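Well, it's been a funny few months at Ekdale. When I started in the break areas there were two of us on the evening run, me and Rima, and the job was simple enough. Cups, cans, wrappers, wipe down, bins out, home by 9. Then in June the Billov units came in for the floors and the hallways, and everybody wanted to know if I was worried.

I was, a bit! Marcus Greenberg (my manager, decent bloke) sat us down and said no hours were going, and so far he's been right about that. What's changed is what fills the hours. The hallways used to eat half my shift and now I hardly set foot in them. I've got a tablet I never asked for, and when a unit parks itself under a desk and sulks, I'm the one who gets the message. Rima moved across to days to help with the training side, so I miss the chat more than anything. Eleven years of working beside other people and now I've got podcasts.

The pay thing is still up in the air. Looking after machines is a different job from pushing a mop, and Sofia Karras from the union has been asking for it to be written into our classification. I've heard "we're looking into it" so many times I could put it on a mug.

The bit I find really interesting is the pick-up work, because that's the part I'd have said was safe. Floors are flat, fine, anyone can see how a machine does a floor. But rubbish is all shapes! A bottle rolls, a can dents, a cup weighs nothing and crumples if you look at it sideways. Rima reckons cups are the worst of the lot and I believe her, I've chased enough of them under chairs myself.

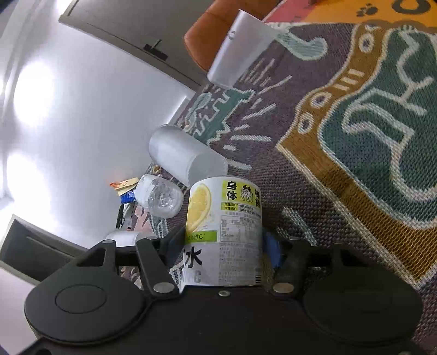 Got the lemon one. Still a bottle, a cup and more cans to go on the rug.

I asked her if she feels odd about it, teaching the job to something else. She said some days yes, some days she's just glad her knees don't hurt. Fair enough, mine do. Anyway, I've got a tablet update to sit through before my next shift, so I'd better put the kettle on.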